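Istside library card scheme extended to market traders

February 2, 2020

Library cards in Istside will be open to people who work in the town but live outside it, under a change agreed last week. Until now an applicant had to show proof of a home address within the town boundary.

The new rule covers market traders, shop staff, cleaners, school workers and anyone else who can show a payslip, a stall licence or a letter from an employer. Cards issued under the scheme last for a year and can be renewed at the front desk on Howlader Street. Children of cardholders can join on the same form.

Arif Patwary, who runs the lending desk, said the old rule had led to awkward conversations. "We had people who spend six days a week here and go home two miles up the road," he said. "They could sit and read, but they couldn't take a book away. We were turning down somebody most weeks."

The change follows a trial that began in October. During the trial 300 temporary cards were given out, and between them the holders borrowed 978 items. Cookery, large-print fiction and driving theory were the shelves used most. The library says 42 of the temporary cards were never used, and these will lapse at the end of the month unless their holders ask to keep them.

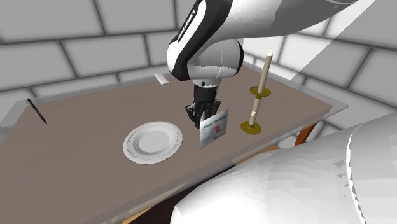
Do holders of a temporary card have to apply again?

Anyone with a temporary card can swap it at the desk for a full one. Staff will copy the details across, and books already on loan keep their present return date.

The full card allows eight books and two audiobooks at a time, the same as for residents. Reservations are free within Istside. Requests for books held by the Ullberg branch will still cost a pound each, as the two libraries keep separate stock and the van between them runs only twice a week.

Not everyone was in favour. Some residents wrote in to say that waiting lists for new novels were long enough already, and one asked for locals to be given first call on new titles for a month. That was turned down, but the library will buy second copies of any book with more than ten people waiting. Money for this comes from a grant of £100 a month from Sireo, the bakery chain, which has a shop opposite the library and several staff among the temporary cardholders.

Bjarke Blöndal, who has a cheese stall in the covered market and travels in from Ullberg, was one of the first to join the trial. He said he reads in the quiet part of the afternoon, mostly history and sea stories, and had been buying second-hand paperbacks before. "I've nowhere left to put them at home," he said. "My wife is very pleased with the card."

He would like the library to stay open later on market days. Traders do not finish packing up until after five, and the doors close at half past. Mr Patwary said later hours had been looked at but would need another member of staff, and there was no money for one this year. A returns box has been fitted by the side entrance in the meantime – it can be used at any hour, though not for audiobooks, which tend to crack when they drop.

The first new cards will be handed out at an open morning in the reading room, from ten until noon. Staff will be on hand to help with forms and to show people how to renew online. There will be tea, coffee and a cold lunch for anyone who stays on, and the local history group will bring out its maps of the old harbour road.
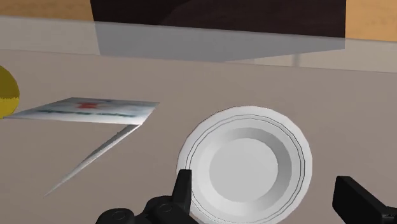 Lunch follows the open morning in the reading room.

People who cannot get to the open morning can apply at any time during normal hours. Forms are kept at the front desk and at the market office. Applicants should bring one proof of work and one item with their name on it, such as a bank letter or a driving licence. A photograph is not required.

Lost cards cost £2 to replace. The library has asked residents who have moved away but still work in the town to come in and have their records changed over, so that letters about overdue books go to the right address.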